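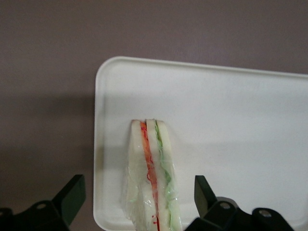 Photo: Ott Kütt / Hosovitz Community Kitchen

September kitchen check, with comments

Hello all, and thank you for bearing with me while I got this typed up. I went round on Thursday from half past four, once the lunch club had gone home and the floor had had its mop, and I've set it out in the same order as the last one so you can lay the two side by side if you're that way inclined. Where I've written OK, please take it as a proper well done, even if I haven't gone on about it (I do go on about some of them).

1. Hand-wash basin by the back door
OK. Soap full, paper towels full, hot tap running hot. Somebody has moved the nail brush to the washing-up sink again, and I've moved it back.

2. Tall fridge (the Brunier)
OK, with a comment. It read 4 degrees when I opened it and the log is filled in for every day we were open, lovely to see. The door seal is going a bit soft at the bottom hinge corner. It still grips a sheet of paper, so there's no panic, but I'd like it looked at before the harvest supper, when that door will be open more than it's shut.

3. Chest freezer
OK. Minus 19. Two bags of stewed plums had no label, and I've written "plums, ask Ott" on them. If they're yours, do come and tell me what month they went in, otherwise they'll have to go, and that would be a shame after all that stoning.

4. Trays, tubs and chopping boards
Needs attention. The white trays are mostly in good order and stacking nicely, but please run a thumb along the rim and into the rounded corners when you dry them, as that's where grease likes to stay put. Any tray with a crack goes in the box under the stairs, however small the crack. The green board is scored quite deeply now and I've taken it out of use. A new one is on order from Livomach, order number 497, and it should come with the cling film.

5. Oven and hob
OK. Knobs all turn freely, no smell of gas, and the ignition caught first time on every ring but the back left, which wanted a second go. I gave that burner cap a good scrub and it has been better behaved. The oven gloves have worn thin at the thumb and I've brought in a spare pair from home until we buy some.

6. Fire blanket and extinguisher
OK. Blanket on its hook, tabs hanging down where you can grab them. The extinguisher needle is in the green and the pin is in place. Last serviced by Hubáček, whose sticker carries the job number 786, in case anyone has to ring them while I'm away.

7. Back door and passage
Not OK, I'm afraid. There were 10 folding chairs leaning in the passage and the door only opened halfway. I know the hall cupboard is full and I know it was raining on the day they were brought in, but this is our way out if the hob end of the room is on fire. The chairs are now in the small meeting room. Please leave them there until we've sorted the cupboard, even if it means squeezing past them for the knitting group.

8. First aid box
OK, with a comment. Blue plasters down to the last handful and the burn gel is in date until spring. I'll pick up more plasters. Do write in the accident book when you use one, even for a tiny nick, it only takes a minute and I promise not to tut.

9. Floor and drain
OK. Dry, no loose tiles. The drain cover had been put back upside down, which makes it rock underfoot, so I've turned it the right way up and put a dab of red paint on the side that should face you.

To do before the next check
Brunier door seal: Ott to ring
Green board: waiting on delivery
Hall cupboard: anyone free for an hour, please
Oven gloves: Ott, unless somebody spots a good pair first

The signed copy is in the plastic wallet behind the kitchen door, and there's a pencil on a string if you want to add anything underneath.

Ott Kütt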